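Tretby sorting room – where we've got to by the end of July

Hello all, and thanks for your patience with this one, I know it was due before the holidays started.

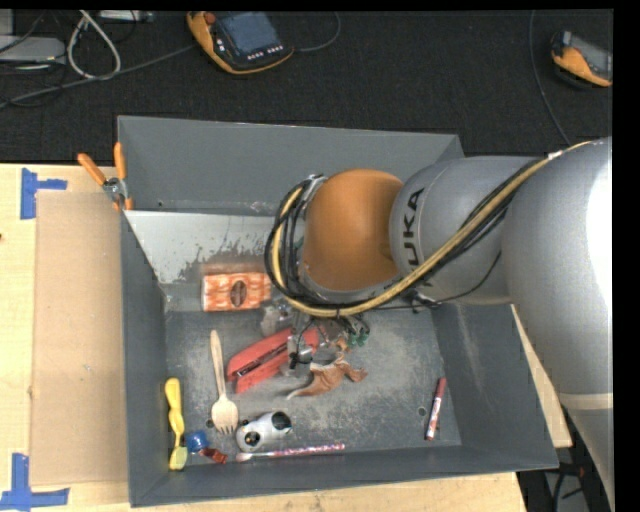 The big news is that the Budum money has now been spent on what we said it would be spent on, more or less. We've emptied and gone through 63 crates of mixed household odds and ends, out of the 74 that came over from the Grenar store. The other 11 are stacked by the back door and I'd like to get them done in August (two of them are very heavy, so I'm not promising!).

Cutlery and pens are still the slow part. They slide to the bottom of whatever you put them in and you end up fishing about for them long after the packets and boxes have gone. We've switched to deep open bins all the same – they're easier to tip out and much easier to wipe down.

Money next. We came in slightly under on shelving and slightly over on labels, and I've moved the difference across as you said I could. The Lã order was 3 weeks late and 2 of the lids didn't fit, but they've agreed to swap them.

Still to do: the shelf by the window, a proper list of what goes to Grenar and what stays, and somewhere sensible for the tape. I could also do with a yes or no on the second table before the end of August, if you can manage it.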